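The Loaner

The Sonlow kit came on a pallet in March, and I was the one who signed for it, so I became the one who had to like it or not like it. That's how things get decided at Barbosa. You touch a box, the box is yours for life.

We ship camera gear out of a low building in Clescombe, and the deal was a 60-day trial. One arm, one gripper, green cloth for the table, and a woman named Luana Guerra on the phone whenever I wanted her. My job was to give it our stuff to handle and write down what I thought. 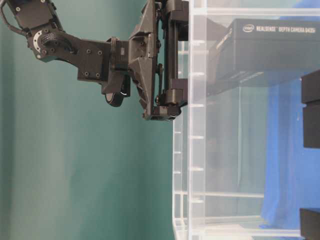
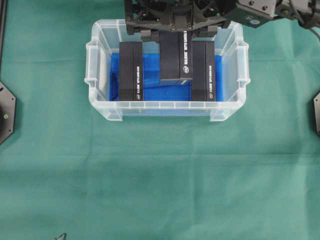

I wrote down plenty! My first page of notes is mostly the word "slow" with different amounts of underlining. I called Luana before lunch and told her my cousin could pick a bin faster with oven mitts on.

"Is your cousin available nights?" she said.

I didn't have a good answer for that. My cousin sells boats.

She told me to quit hovering. I'd been standing with my hand near the stop button like a dad at the deep end of the pool, and she could hear it in my voice, she said, all the way from Istthorpe. So I dragged a chair over and sat down. I'd told my boss 200 picks before I gave an opinion, and I figured I might as well be comfortable.

Around pick 30 I stopped writing "slow." Around pick 50 I was talking to it. Nothing weird, just "there you go" and "little to the left," the way you'd talk to somebody backing up a trailer. Then it dropped one and I said "oh, buddy" out loud, with the door open, and Barbosa himself was standing there eating a pear.

"How's it doing?" he said.

"Two stars for speed," I said. "Four for manners."

"What's manners?"

I tried to explain. It doesn't slam things. It goes back for the one it dropped and it doesn't sigh about it (I sigh about it, I've been doing this job a long time and I sigh at everything). He chewed for a while and asked what it cost, and I told him, and he went away and I heard him telling somebody else the number.

I stayed late that night to finish the 200. The heat goes off at six, so I had my coat on. Luana called to see if I'd gone home, and I said I had, and then the arm made its little whir.

"Tell it good night for me," she said.

I put the phone on the table, on speaker, and she said it herself. Then I picked my pen back up and wrote that the cable could be longer and the manual needs an index, and under "Would you recommend?" I put yes, then crossed it out, then put yes again, smaller.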